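4.2 Comparing gripper settings in the simulator

Use this section to try both grippers under two controller profiles, Stuser and Bodnár, before you load either one on the real arms. Run every test from the same start pose.

1. Open the Trirnora project and load the two-arm table. Set the random seed to 911.

2. Switch to the overview camera. Check that both grippers are in view and that the ball is on the table.

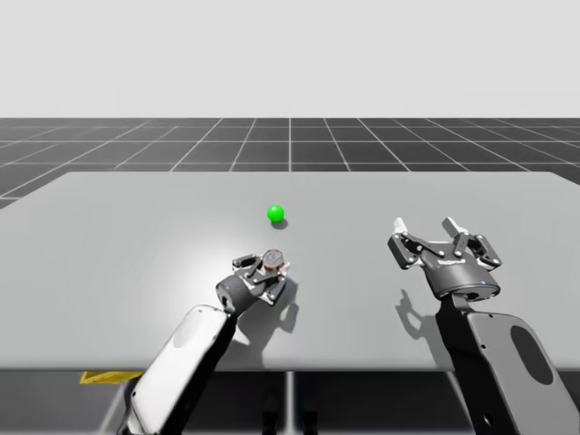
3. Select the wrist camera and send the Open command. Wait for the position reading to settle before you go on. The fingers should stand apart with a clear gap between them.
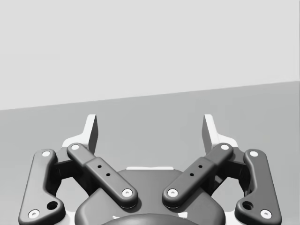 If the reading keeps drifting, lower the gain to 25 and send the command again. Do not change the gain on one arm only — the results can't be compared afterward.

4. Load the Stuser profile and run 600 steps. Save the log.

5. Reset the table, load the Bodnár profile and repeat step 4.

NOTE: A reset restores the object poses but keeps the camera you last picked. Go back to the front camera before each run.

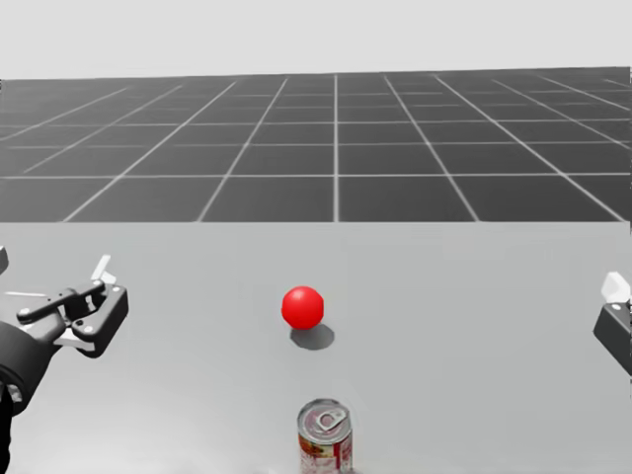 Figure 4-3. Front camera view with ball and can.

CAUTION: Keep the finger speed at 2 or lower when the can is loaded. Higher values can push the fingers through the contact model and spoil the log.

6. Open both logs in the compare window and line them up on the first contact.

Send log files with errors to Gergely Dobos.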